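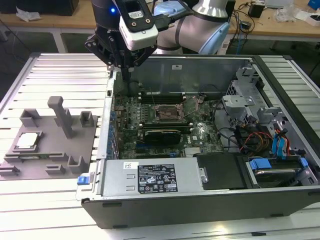

Home | Forums | New Posts | Search

Filed under: Home Servers > Old Hardware, New Jobs

Old office towers as home servers, who else is hooked?

slowspindle
June 2, 2024
I've been turning retired office desktops into home servers and I can't get enough of it! The one under my stairs holds the family photos, our music and a recipe wiki that only I edit (for now). It came out of a surplus sale in Merkby, I cleaned out the dust, added two drives and put Lakness on it. Setup took one evening, and most of that was me picking a name for the thing.

What I love is how much you learn when the whole machine costs less than dinner out. You poke at network shares, break them, fix them, then break them some other way. My kid now asks where a file "lives," which made my week. 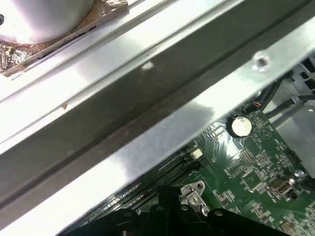 So tell me what yours does! Backups, movies, a garden log, anything. I'd also like to hear how you handle copies outside the house, because mine is currently a drive in my desk at work and I forget to swap it.

pantryradio
Mine records the local radio station overnight so I can hear the folk show at a human hour. It also runs the shared grocery list, and that's the part the rest of the house would riot over. For outside copies, my sister and I each keep a small server and they back up to each other every night. Encrypted both ways, she has no interest in my tax returns.

53_and_tinkering
Going to be the grump. I ran an old tower for 3 years and the power bill bugged me the entire time. Mine sat at 53 watts doing nothing at all. I moved everything to a little Rangel mini box and it's quieter, smaller, and fits behind the TV. I get the fun of it, but for something that's on day and night I'd tell a beginner to buy small.

slowspindle
Fair! Though I let mine sleep overnight and that helped a lot. Also where do your drives go in a mini box? I like having bays.

53_and_tinkering
External enclosure. Yes, it's one more plug. No, I don't love it.

mossgate
You can get an old tower to sip less if you're choosy about the parts. Take the graphics card out if you never plug in a monitor, turn off what you don't use in the BIOS, and check which processor you've got before deciding it's hopeless.

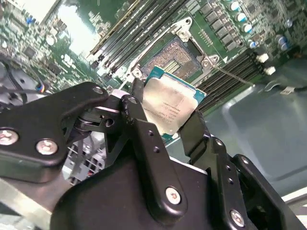

Looking up the exact model is worth the trouble, as two chips from the same family can behave very differently at idle. The lettering on the metal lid is no help to my eyes, it's as faint and tiny on mine as on the one in that photo. I let the BIOS screen tell me. If you do end up swapping chips, hold the new one by its edges just like that and keep off the contacts underneath. Take your time with it, I did mine at the kitchen table with the good lamp.

pantryradio
Seconding the BIOS screen. Also, memory! I went to 8 GB and the photo indexer stopped choking.

53_and_tinkering
OK, but now you're buying parts for a machine whose whole appeal was being cheap.

mossgate
Used memory is pocket change. I'm not talking about a rebuild.

slowspindle
This is exactly the argument I have with myself in the shower.
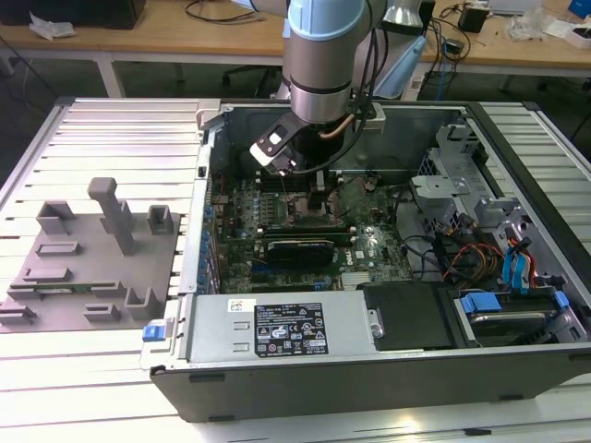 The other thing in favor of the big case is that you can change your mind later. I started with plain file storage and I'm already eyeing a second network port, and on a tower that's an afternoon job. I've got a soft spot for those blue plastic latches down the side by the expansion slots, and for how the whole inside is just there once you lay the case down. Try that with a mini box! I do accept that it's ugly, and my spouse has asked for a door on the stairs cupboard.

53_and_tinkering
I'll give you the expansion slots. I still say buy small for the always-on stuff and keep the tower for experiments.

pantryradio
Two servers, then. I see where this is going and I approve.

slowspindle
Off to look at the next surplus list. Will report back once I've tried the sister method (I have a brother, he'll have to do).

Related threads in Castevlow Forums
Lakness first install, which file system?
Quiet case fans that fit odd mounts
Backing up to a relative's house: your setups
Measuring idle power with a plug-in meter

Previous | Next | Back to top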